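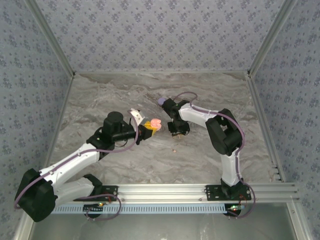
Home Blood Pressure Monitoring in Zutlow: Interim Progress Report to the Urkach Fund

12 shares | 2 comments

Submitted by Quyên Mai, Programme Manager, Zutlow Community Health Partnership
Reporting period: second half of the grant, to the end of January

1. Purpose of this report

The Urkach Fund awarded the Partnership a grant to lend blood pressure monitors to adults registered with GP practices in Zutlow, and to help them take and return readings from home. This report covers the period following our first submission. It sets out activity against the agreed plan, explains where we have departed from it, and asks for one change to the remaining budget. A financial statement has been sent separately.

2. Summary of progress

The grant agreement set a target of 300 monitors on loan by the close of the programme. The monitors have all been bought and labelled, and all but 40 have now been issued. Those remaining are held at the Jaiswal Road Surgery for patients referred over the next quarter.

Three practices are taking part. The third joined later than planned, following a change of practice manager, and its first referrals reached us in November. Referral numbers there are still low.

The telephone support line has run throughout the period without a break in service. Opening hours were extended to 6.30 pm in October at the request of patients who work during the day.

3. Activity in the period

3.1 Loans and returns

Patients borrow a monitor for a week, take readings morning and evening, and return the monitor with a completed diary. The average loan has run well beyond the week. In most cases the readings were finished on time and the equipment was simply brought back late. We have introduced a reminder call on the eighth day and will report on its effect in our final submission.

Cuff size has caused more difficulty than we expected. The original order was made up almost entirely of standard cuffs, and staff at two practices told us that patients who needed a larger one were waiting for a suitable set to come back. Large cuffs were ordered in September. We should have asked the practices about this before placing the first order, and we have recorded it as a lesson for any later scheme.

3.2 Recording of readings

Readings were at first copied by hand from the paper diary into the patient record. The Olier recording system came into use at two practices in October. It allows patients to send readings by text message and flags any entry outside the limits set by the practice. Patients may still use the paper diary if they wish, and a good number do.

The third practice has not yet moved to Olier. Its record system needs an update before the two can be linked, and the date for that work is outside our control. Reception staff there continue to enter readings by hand, which takes up time that was not allowed for in the plan.

3.3 Training

Training sessions were held for 62 members of practice and pharmacy staff. The sessions dealt with correct positioning, the choice of cuff, what to do when a reading is very high, and how to explain the results in plain terms. Feedback was good overall. Pharmacy staff asked for more on irregular pulse, and the session has been rewritten with advice from the practice nurses.

A short patient leaflet was reissued in larger print, with translations into Polish and Vietnamese. The Vietnamese version was checked by two patients before printing – they asked for several changes to the wording on salt and cooking, all of which were made.

4. What patients have told us

Interviews were carried out with 12 patients who had completed a loan. Most said that they felt calmer taking readings at home than at the surgery. Several had found the instructions on resting beforehand unclear, in particular how long to sit and whether to talk. One patient described taking readings so often during the first two days that she became worried by the results, and was reassured by a call to the support line.

The interviews are too few to support firm findings. A written survey will go to all borrowers in the spring.

5. Risks and issues

Referrals from the third practice. If numbers do not rise, monitors will be moved to the other two. The practice has agreed to this in principle.

Staffing. The part-time coordinator leaves in March. The post has been advertised and interviews are being arranged.

Calibration. All monitors are due a check before the end of the programme. Quotations have been obtained and the cost falls within the equipment line.

Data sharing. The agreement with the pharmacies remains unsigned – the draft is with their head office. Pharmacy staff may refer patients in the meantime but cannot see readings.

6. Budget

Spending is slightly below profile, owing to the late start at the third practice. We ask the Fund to approve the transfer of the unspent travel allowance to the support line, so that the later opening hours can be kept until the programme closes. No additional money is sought.

7. Next steps

- Issue the remaining monitors
- Send out the patient survey
- Complete the move to Olier at the third practice, subject to the record system update
- Appoint a new coordinator
- Hold a closing meeting with the practices and the Fund

Queries on this report should be addressed to Quyên Mai at the Partnership office.

Related items

Zutlow blood pressure programme: first progress report
Taking your blood pressure at home: patient leaflet (large print)
Support line opening hours
Vacancy: Programme Coordinator (part-time)

Last updated: January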